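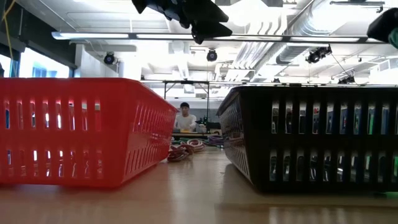 A **storage basket** is an open container used to hold, sort or carry loose goods in homes, shops, schools and workplaces. The term covers woven baskets made from plant fibers, wire baskets, and molded baskets made from plastic. Unlike boxes and bins, most baskets have openings in the walls, which let air pass through and allow the contents to be seen from the side.

## History

Basket making is older than pottery in many parts of the world. Early baskets were coiled, twined or plaited from grass, reed, bark and split wood. Because plant fibers rot easily, few very old examples survive, and much of what is known comes from impressions left in clay.

Willow was the main material in much of Europe until the twentieth century. It was grown in low, wet ground, cut in winter and sorted by length. Part of the crop was boiled before peeling, which turned the rods a brown color known in the trade as buff. The Risbridge willow beds supplied makers in the surrounding towns and at their largest employed 32 cutters, most of them hired in November when the leaves had dropped.

Wire baskets came into wide use in the nineteenth century, first for eggs and laundry and later for shops. Plastic baskets followed after the Second World War, once injection molding became cheap enough for household goods.

## Materials

Woven baskets are light and can often be repaired by replacing single rods or strands. They wear at the rim and the base, and they can grow mold if stored damp. Rattan is stronger than willow for its thickness and is common in furniture and large hampers.

Wire baskets are usually made of steel with a coating of zinc, chrome or plastic. They carry heavy loads but can mark soft goods.

Most plastic baskets are made of polypropylene or polyethylene. Both can be washed and resist most household cleaners. Polyethylene stays flexible in the cold, while polypropylene is stiffer and keeps its shape better under load. Color is normally mixed into the plastic before molding, so scratches do not expose a different shade underneath.

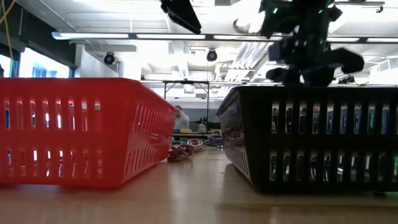
## Manufacture

A molded basket is made in a single step. Melted plastic is forced into a steel mold, cooled and pushed out by pins. The walls lean slightly outward so that the part comes free of the mold, and the same slope lets empty baskets nest inside one another. Openings reduce the amount of plastic needed and shorten the cooling time. The rim is commonly made thicker than the walls – it carries most of the strain when a basket is lifted.

Molds are expensive, and a design may stay in production for decades. The Closance line, introduced by the housewares firm Tamivier, was offered in 5 sizes that shared one rim pattern. The firm's smaller plant made 400 baskets in a shift and the main plant made almost 2,000.

Handmade baskets take far longer. The Ó Dálaigh workshop, known for its round potato baskets, works entirely from willow grown on its own land and sells most of its output by order.

## Uses

In the home, baskets hold laundry, toys, produce and cleaning supplies. Schools use shallow ones for paper and art materials. Shops use handled baskets for customers and deeper ones for display. In farming and fishing, open walls allow rinse water to drain.

## Care and disposal

Willow baskets may be wiped with a damp cloth and dried away from direct heat. Plastic baskets can be washed with warm water and dish soap. Long exposure to sunlight makes many plastics brittle – cracks tend to begin at the corners of the openings. Local recycling programs differ on whether they accept rigid plastics of this size.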